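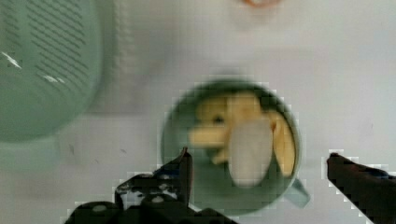
How to settle a sorting arm into a small packing room

We've had ours at Skollescombe since August, and I've been asked by the Haworth lot how we did it, so here goes!

First, clear one bench and keep it clear. Pale tops are best if you can get them (ours is, and the arm seems to pick things out better on it).

Next, start with odds and ends you don't mind dropping. A mug, a tub with slots in it, anything with a bit of shape. Leave real stock alone until it's done 100 goes in a row without a person stepping in.

Then sit down with whoever did the job before. For us that was Chelsea Dobson, who was packing 400 orders a shift by hand and was worried, quite rightly, about her hours. We kept her hours the same and she now sets up each run and checks the trays. Her wrists are happier, though she says the mornings drag a bit.

Last thing – write down who's allowed to press stop. Prakash Nair wanted it to be supervisors only. We went with everyone, and I'd do that again.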